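How a Workshop Buys Its Robot Tools
by Lempi Heinonen
4/25/18

When you want a new bike, you think about the price, and you might think about whether it will fit in the shed. Grown-ups who buy equipment for robots do the same thing, only the list is longer. It starts with one question: what job needs to be done?

Suppose the job is clearing a table. That sounds easy. You pick up a cup, carry it to the trash and let go. But a cup is light and round, and a paper one bends if you squeeze it hard. A bowl is stiff and wide. Chopsticks are thin and roll away. A tool that is good at one of these may be bad at the others, so the people doing the planning write down every object before they look at a single price.

One kind of tool they may choose is a gripper that a person holds in the hand. A gripper is a robot's version of fingers. When a person holds it and does a chore, the movements can be recorded, and a robot can learn from them later.

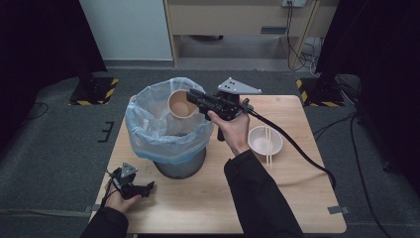

The price tag on a tool is only part of what it costs. Planners call the rest "extras," and extras add up fast. A gripper may need cables, stands, a computer to save the recordings, and spare parts. It also needs ordinary things, like paper cups and trash bags, and those get used up and have to be bought again.

Let's plan a small workshop in Riihimäki, a town in Finland. The workshop has a budget of 2,000 euros. A budget is the amount of money you are allowed to spend.

The planner, Lempi Lappalainen, asks two sellers for prices. A seller called Irkov wants 900 euros for one gripper. A seller called Jilen wants less, but its gripper comes without a cable or spare finger pads. If she buys two from Irkov, she spends 1,800 euros and has 200 left. The cables and spare pads she wants cost 296 euros. Can she buy everything?

Add it up: 1,800 plus 296 is 2,096. She is 96 euros over her budget.

Now she has some choices. She can buy one gripper this year and one next year. She can ask Jilen for a new price with the missing parts included. Or she can buy fewer spares and hope nothing breaks. Lempi asks Jilen first, because a question costs nothing. The answer takes 14 days. That is another part of planning: waiting. If the work has to start in June, the order has to go out well before June.

Which spare parts should she get? A good rule is to look at what touches things. On a gripper, that is the pads at the ends of the fingers. They press and rub all day long, the way the soles of your shoes do. Arms and joints can wear too, but pads are usually the first thing on the list.

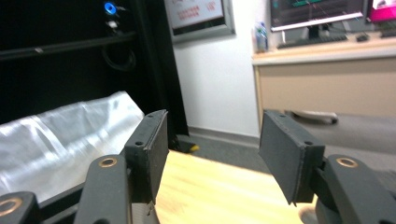
Space has to be planned as well. A workshop needs a table to work on, a desk for screens and keyboards, and a place for the machines that need power. Cables need a path across the room. If a cable lies where people walk, somebody will trip on it. Lempi draws the room on squared paper and marks every outlet before she orders anything. A cable that is too short is a silly thing to wait another two weeks for.

Then there is time, which costs money too. Someone has to unpack the tools, test them and learn to use them. Someone has to set out the cups and bowls again after each try. If those hours are not in the plan, the work will run late even when every box arrives on the right day.

In the end Jilen sends a price for two complete grippers, with cables and pads, that fits the 2,000 euros. Lempi reads the offer twice. She checks how long the guarantee lasts and who pays if a part arrives broken. Then she sends the order.

Try it yourself
Pick a chore at home, such as feeding a pet or setting the table. Write down every object you touch while you do it. Next to each one, write whether it is soft, stiff, heavy or slippery. Then give yourself a pretend budget and decide what your robot helper would need first.

Words to know
Budget: the money you are allowed to spend.
Gripper: a tool that holds things, like fingers.
Spare part: an extra piece kept ready in case one wears out.
Guarantee: a promise from the seller to fix or replace something that breaks.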